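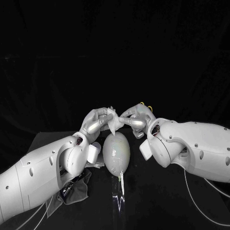
Lint-Free Wiping: Cloths, Tissue and Paper Towel

Last revised in August

Lint on a cleaned surface comes from one of three sources: loose fiber in the cloth, fiber pulled out by a rough or sticky surface, and residue in the cloth from previous washing. Each has a different remedy, and changing the cleaning liquid seldom helps with any of them.

Choosing the material

Facial tissue is made of short fibers with little binding strength. It sheds on contact with anything damp and should be kept for blotting. Press and lift; do not rub.

Paper towel has longer fibers and some wet strength. It is adequate for window glass and glazed ceramic. On matte paint or unfinished wood it leaves a fine white dust along the grain.

Old cotton T-shirt is good once it has been through many washes. Cut off the seams and hems first, as they hold grit. Cut edges shed for the first few uses, so wash and shake out the pieces before using them on glass.

Flat-woven cotton or linen tea towel is the best general choice for drying glassware. New towels are usually finished with a sizing that repels water. Two hot washes with no softener will remove most of it.

Microfiber picks up dust well when dry and grease well when slightly damp. It also holds grit. A microfiber cloth that has been dropped on a floor goes back in the wash before it touches a polished surface.

Folding

Fold a square cloth in half, then in half again. This gives four layers and eight clean faces in all, counting both sides as the cloth is opened and refolded. Keep the loose edges tucked under the palm. A wadded cloth puts uneven pressure on the surface and leaves streaks where the folds cross.

For small rounded items, such as door knobs, drawer pulls and china ornaments, a folded pad is too stiff. Use a single layer draped over the fingertips and turn the item against it.

Wiping

1. Remove loose dust with a dry cloth or a soft brush.
2. Dampen a second cloth. Wring it until no water drips when it is squeezed hard.
3. Wipe in straight, overlapping strokes. Circles are acceptable for loosening a spot but should be followed by a straight pass.
4. Turn to a fresh face when the first one shows dirt.
5. Dry at once with a separate cloth.

On glass, make the last pass vertical on one side and horizontal on the other. Any remaining streak can then be traced to the correct side.

Washing the cloths

Wash cleaning cloths apart from bath towels and fleece. Microfiber collects lint from both and does not give it up easily. Leave out fabric softener and dryer sheets, which coat the fibers and cause smearing. Use half the usual amount of detergent and add a second rinse if the machine allows it.

Dry cotton on any setting. Dry microfiber on low or on a line. High heat fuses the fine ends of the fiber, and the cloth will then drag and scratch.

Cloths used with linseed oil or oil-based stain are a fire risk. Do not put them in a dryer or leave them in a pile. Spread them flat outdoors, in a single layer, until fully hard, then dispose of them according to local rules.

Grit ratings, a side note

Yvonne Ashworth wrote in to ask whether a 4000 grit pad can be used in place of a cloth for a final polish on lacquer. It can be used before the cloth, with water, on a cured finish. It removes material and should not be used for routine cleaning.

Storage

Keep glass cloths in a closed drawer or a lidded tin. Mark them in one corner with laundry pen so they are not borrowed for the stove. Keith Rewi uses a G for glass and an F for furniture, and retires each cloth to floor duty when the letter can no longer be read.

Related pages: Removing label glue. Hard water marks on faucets. Waxing a tabletop.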